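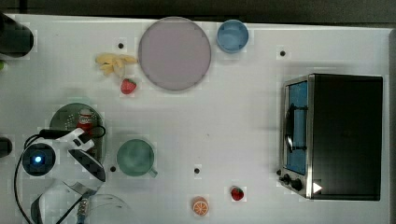

Plate, bowl and fruit on the white table.

Gemden Owners Support
Ticket 440
Vehicle: Nimri 4x4, long wheelbase, diesel, five-speed manual
Subject: Transfer case jumps out of low range on overrun
Opened by: Hatem Lahlou
Opened: 20 June 2019
Status: Closed

Original report

The transfer case drops out of low range when I lift off the throttle going downhill. The main gearbox stays in gear. The small lever moves back toward neutral with a clunk, and then the engine is connected to nothing and I am on the brakes.

It does it in first and second low. I have not had it in third or above, but I rarely use those in low range. High range is fine on the road in all gears. The center diff lock makes no difference.

It began in April, after I had the gearbox mounts replaced. I did that job myself with parts from Garnitgate. Before that the lever was stiff but never jumped.

Checked so far:
Transfer case oil level, correct at the filler plug.
Oil condition, dark but no metal on the drain plug magnet.
Lever knob and gaiter, not fouling on the tunnel carpet.
Detent spring plug, tight.

I use the truck on a steep farm track near Bruststead, so I would like this fixed before I take it up there again.

Reply 1, support desk

Thank you for the details. Please do not use the vehicle on steep ground until this is sorted out. If it drops into neutral on a slope you have no engine braking, and the parking brake on this model should not be used to slow a moving vehicle.

The common causes on this transfer case are:

1. Linkage out of adjustment, so the selector fork does not travel all the way into low.
2. Weak or broken detent spring.
3. Worn selector fork pads.
4. Worn dog teeth on the low range gear or the sliding sleeve.
5. Excess end float on the intermediate shaft.

As the fault started after the mounts were changed, begin with the linkage. New mounts can sit higher than old ones that have sagged. The lever housing bolts to the main gearbox and the selector arm is on the transfer case, so a small change in height or angle can use up the spare travel in the rod.

Please do the following with the engine off and the wheels chocked:

Remove the tunnel cover.
Disconnect the adjustable rod at the transfer case end.
Move the selector arm by hand into low until you feel the detent click.
Put the lever in its low position and see whether the rod end lines up with the hole in the arm.

Tell us how far out it is, and in which direction.

Reply 2, Hatem Lahlou

Done. The arm clicks into low by hand with no trouble and feels positive. With the lever in low, the rod end is short of the hole by 12 mm. I had to pull the lever hard against the gate to get it any closer. In high it lines up.

I also noticed that the lever touches the front edge of the opening in the tunnel cover when it is in low. There is a shiny mark on the metal there.

Reply 3, support desk

That is well out. The lever is hitting the cover before the fork has finished its travel, so the dog teeth are only partly engaged. Under drive they hold. On overrun the load reverses and pushes the sleeve back out.

Before you adjust the rod, check that the mounts are on the correct sides. The left and right mounts look alike, but the left one is taller. If they are swapped, the gearbox is tilted and the lever leans toward the cover. The part numbers on ours end in L and R. We can't say how Garnitgate marks theirs, so measure the height of each one if there is no letter.

Reply 4, Hatem Lahlou

They were swapped. No letters on them, only a dab of paint on one, which I had taken for an inspection mark. I supported the gearbox on a jack with a block of wood, took the crossmember bolts out and changed them over. One of the captive nuts spun and I had to cut the bolt and weld in a new nut, so that took up most of the day.

The lever now clears the cover with a finger's width to spare. The rod is still a little short in low. What is the adjustment procedure? My manual covers the earlier lever with the two-bolt housing and the picture does not match what I have.

Reply 5, support desk

The procedure for the later lever is:

Loosen the locknut at the rod end. It has a normal right-hand thread.
Set the transfer case arm in low, on the detent.
Hold the lever in low, just clear of the end stop.
Turn the rod end until the pin drops into the arm without force.
Fit the pin, washer and a new split pin.
Tighten the locknut while holding the rod end square to the arm.
Select high, neutral and low several times and check that you feel the detent in each position.

If the pin goes in freely for low but binds in high, the nylon bushes in the lever housing are probably worn. Replace both together.

Also look at the gearbox breather pipe while the cover is off. It can get trapped when the mounts are changed.

Reply 6, Hatem Lahlou

Adjusted. The pin goes in freely in both. The bushes were cracked, so I replaced them anyway. The breather pipe was fine but I moved it to a higher clip.

Tested on a gentle slope first, then on the track with a second vehicle at the bottom. I came down in first low and second low, 20 runs in all, lifting off sharply on each one. It did not jump out. The lever is also much lighter than before.

There is a faint whine in low at higher revs. I don't remember it from before, but I may not have been listening for it.

Reply 7, support desk

Some whine in low range is normal on this transfer case. The teeth have been running partly engaged for a while, so there may be slight rounding on the edges of the dogs. That does not need attention if it stays in gear.

Change the transfer case oil after the next 705 miles and look at the magnet. Fine gray paste is normal. If you find chips or slivers, stop using low range and open a new ticket quoting this one.

Recheck the rod locknut at the same time.

Reply 8, Hatem Lahlou

Will do. You can close this.

Resolution

Left and right gearbox mounts fitted on the wrong sides. Lever fouled the tunnel cover and prevented full engagement of low range. Mounts changed over, lever bushes replaced, selector rod adjusted. No internal work on the transfer case.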